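Journal > Workshop > Wood

Home Journal Makes About Say hello

A board with a bit of character

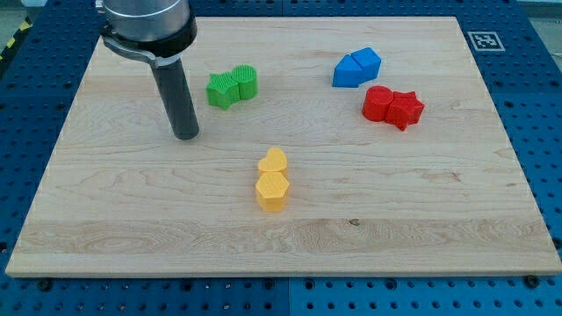

2 min read

I've been putting off the kitchen shelf since May, mostly because I couldn't find a piece of wood I liked enough to look at every morning while the kettle boils. Well, now I have one!

It's a pale board, maple-like I'd call it (Josphat Langat is convinced it's maple, but I'm not going to swear to it in print), and most of the grain is very quiet, just fine wavy lines running along it. Then towards the front you get a wide band where it all goes swirly, with slightly darker streaks. I keep going back to that bit. There's a little dark spot in there as well - a small knot, maybe - and Upendo wants me to turn the board over so it doesn't show. Absolutely not. The spot stays.

I do love the blue of the bench under it, all those tidy rows of round holes. It makes the wood look even paler, and now I'm wondering about painting the kitchen wall something similar. Hajar says I should finish one job first, and she has a point.

Next question is what to put on it. Last time I used a varnish that went quite orange, and I had to live with it for 11 months before I gave in and sanded the lot off. So I'm leaning towards plain oil this time, thin coats, and a long wait between them. I'll try it on an offcut on Sunday and see what happens to the colour.

If you've oiled a pale wood and kept it pale, please tell me what you used!

Filed under: shelves, wood, slow projects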